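Vullden open day: notes from the folding cell

Forum > Manipulation > Site visits and demos

tbrandt_mech
Went to the Vullden open day in October. Most of the floor was palletizing and not worth a write-up. The garment folding cell was. Ákos Bárány ran the demo and took questions for most of an hour. Posting what I wrote down.

Task: take a garment from a bin, flatten it, fold it, put it on the finished side. Two arms, mirrored, both mounted on the front edge. The controller software is Fesodbridge. Training set for the current policy is 822 teleoperated folds, all done on the same cell.

Stated cycle limit is 80 seconds per garment, then the attempt is scored as a failure and a person resets it. During the session I watched, 6 garments were attempted. Four finished inside the limit. One timed out in flattening and one was folded with a sleeve left outside.

kestrel_09
What does "finished" mean here? If the criterion is "roughly rectangular from across the room" then four is not a number I can use.

tbrandt_mech
Footprint against a template, checked by hand. He did not give the tolerance. I asked.

kestrel_09
So no tolerance and a sample of 6. Fine as a demo, not a result.

Olenka_R
I was at the morning session. Same cell, different batch. The sleeve problem came up there too. When a sleeve lies away from the body the policy often treats the body as done and starts the first fold anyway. Bárány said they have 600 more folds recorded at Saltedar with long sleeves only, not yet merged.

palletjack
Why a floral sheet under it? Every cell I have set up used a plain matte surface. Patterned background is asking for segmentation trouble.

Olenka_R
There is no segmentation step. Images go straight to the policy. They swap the sheet between recording sessions so it does not key on one background. Whether that works is a separate question.

palletjack
I would still want to see the success rate on plain against patterned before believing it. Swapping sheets also changes friction, and with thin fabric that matters more than the print.

tbrandt_mech
Agree on friction. It was not controlled for. He said so when asked.

kestrel_09
Two other points. Front-mounted arms reaching inward means the forearms cross over whatever is at the back. What is the clearance to the bin? And how is the cabling routed? On our Rivadeneira cell the harness was the first thing to fail, before any gearbox.

tbrandt_mech
No clearance figure. Cabling is external, long purple runs from the gripper end back to each base with plenty of slack, tied near the bottom. I would have put a strain relief on the elbow. Slack is good for wrist motion, but a loop that size can drag over the cloth.

Olenka_R
I did not see a cable touch a garment in the morning. It did get close on the right side during placing.

kestrel_09
Got close in one session is enough for me to reroute it.

tbrandt_mech
Picture below for the layout discussion. Pink garment in work, source bin at back left with green and black pieces in it, one folded lavender piece at back right. Note the sleeve pointing at the back wall and the bunched part at lower right under the right gripper. 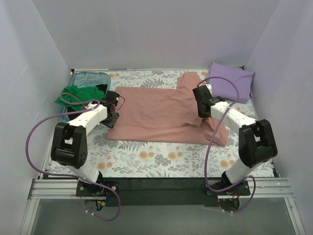 Page 2: gripper fingers and spares

palletjack
Separate question for anyone who got near the bench. Are the fingertips bare or padded? We went through three pad materials before thin knits stopped slipping.

Olenka_R
Did not get to handle them. Bárány said the tips are a wear item and they change both sides together.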